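Jiltirwood Customer Support
Ticket 1107: Oil finish stays sticky on butcher-block top
Status: Resolved
Opened by: Joaquín Domínguez, Parnstead

Joaquín Domínguez, 8:40 am
Good morning. I write about the bench top which I bought from you in November. It came without finish, and I have put on it the Zoletti hard oil that I bought at Barrientos, in the colour "natural". I did four coats. The last coat is now more than one week old and the surface is still sticky when I lean the arm on it. If I leave a sheet of paper overnight, in the morning I must peel it.

The smell of oil is also still there, mostly in the evening when the window is closed. I would like to know if I should wait more or if I should remove everything and begin again. I prefer to not sand if it is possible.
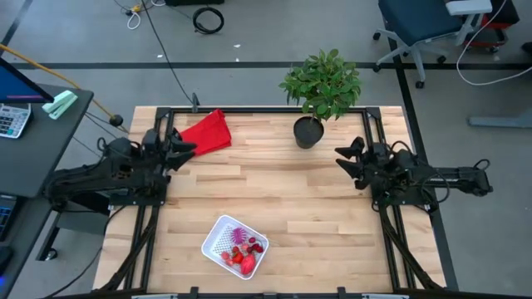

Bench top, with folded red cloth.

Jiltirwood Support, 10:15 am
Hello Joaquín, thanks for the details. Before we suggest anything, could you please tell us:
How long you left between coats
Whether you wiped off the excess, and after how many minutes
How warm the room is at night
Whether the tin was stirred to the bottom
Please don't put on another coat for now.

Joaquín Domínguez, 12:05 pm
Thank you for the quick answer. Between the coats I waited two hours. On the tin it is written "recoat when touch dry" and it seemed to me dry, but maybe I was too much in a hurry. After the first coat I wiped very well. With the others I wiped only a little, because I thought that more oil means more protection against water.
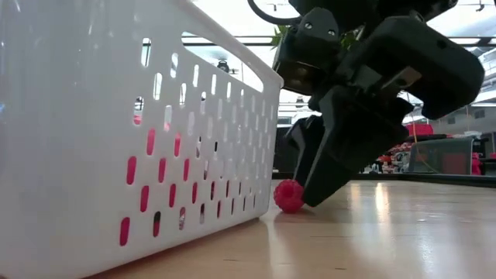

For the temperature, I don't have a thermometer in this room. It is on the south side and doesn't get the sun. At night I would say it is cool, I put on a jumper. The tin I shook by hand but I did not stir it. When I opened it again today there was a thick layer at the bottom, like honey.

I made also a small test. I rubbed one corner with a dry cotton cloth for a few minutes and the cloth became yellow. The corner is a bit better after, but not good.

Jiltirwood Support, 2:30 pm
That all fits together. The oil is sitting on top of the timber in a film and has skinned over, so the part underneath can't get the air it needs. Cool nights will slow it down too. You shouldn't need to sand the whole top. Please try this:
Rub a small area with a white nylon pad and a little mineral turpentine, following the grain.
Wipe it straight away with a clean rag and turn the rag often.
Leave it overnight with the window open.
Lay used rags flat outside to dry. Don't bunch them up in a bin, as oily rags can catch fire by themselves.

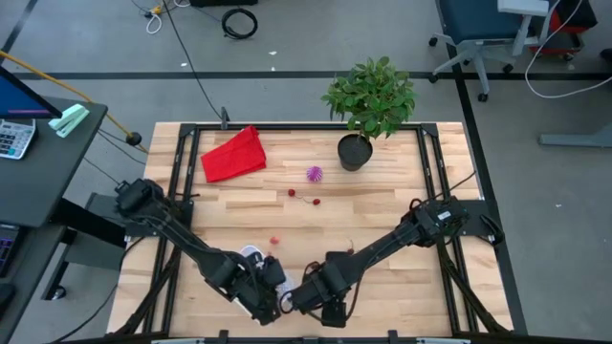 Bench top and back rail.

Joaquín Domínguez, next day, 9:20 am
I tried on an area near the front, the size of a dinner plate. This morning a sheet of paper does not stick there. I am quite happy. One more question: are the darker strips a problem? I was afraid that they took too much oil and the pale ones not enough.

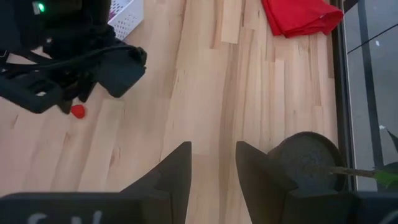
Pale and darker strips, with staggered joints.

Jiltirwood Support, 11:00 am
No problem at all, the strips vary in colour naturally and we don't sort them. Carry on with the rest of the top in small areas. When it is finished, wait a full week, then put on one thin coat from a well-stirred tin and wipe it back completely after 15 minutes.

Joaquín Domínguez, 4:45 pm
I did the rest in two afternoons and the paper test is fine everywhere, only the left back corner needed a second time. The smell is nearly gone. I will do the thin coat next week. You can close the ticket, thank you for your patience with my English.

Ticket closed by Jiltirwood Support.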